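October, late evening

Cleared the cup shelf in the kitchenette after everyone had gone. It had been on my list since the move from Stasitz and I had run out of better excuses.

The problem is one of storage geometry. A paper cup tapers, so nested cups take up very little height each, but a tall column leans once it passes a certain point and the lower cups start to bind. Whoever pulls one from the middle gets three. The sleeves from Dosora hold the column straight until they are opened, after which they are no use at all and end up in the drawer with the stirrers.

Measured the shelf properly this time. Clear height under the bracket is 270 mm. The bracket itself is fixed with 2 screws, one of which turns freely in the plaster and should be replugged before anything heavier goes up there. I have written this on the board. It was on the board in August too.

Sorted by pattern first, then by rim size. The flowered ones, with the thin green stems and the pale yellow blossom, are kept in their own stack. They are white on the inside like any other cup, and looking down into one gives no clue to what is printed on it. I had several on their sides before I stopped checking the insides and went by the wall.
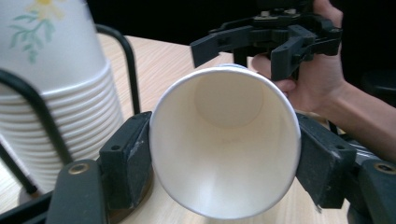 The rim is the part worth looking after. It is rolled, and the roll gives the cup most of its stiffness. Pinch the wall halfway down and the mouth goes oval, then comes back if the roll is sound. If the roll has been creased, it stays oval and a lid will not seat. I put the creased ones aside for paint water and screws. Pallavi Rana wants a dozen for seedlings, which will do nicely, as a seedling has no opinion on lids.

Stock after sorting: 466 good cups. The case was 1000 when it was opened in spring, so my estimate of use was too low and the next order needs to go in sooner than I had planned. Long deliver to Nuretthorpe only when the order is over their minimum, and cups alone do not reach it. Will add hand towels and the large bin liners.

Wiped the shelf with a damp cloth and left it to dry with the door open. The back corner had a ring of old coffee that needed washing soda. Stacks went back rim down, shorter than before, with a gap at the wall so that they can be lifted straight out. One stack still leans slightly to the left. I suspect the shelf, having put the level on it, but shimming it means taking the bracket off, and so back to the loose screw.

Finished at twenty to ten. Tea at home, in a mug. Plugs and filler tomorrow if the shop has the brown ones.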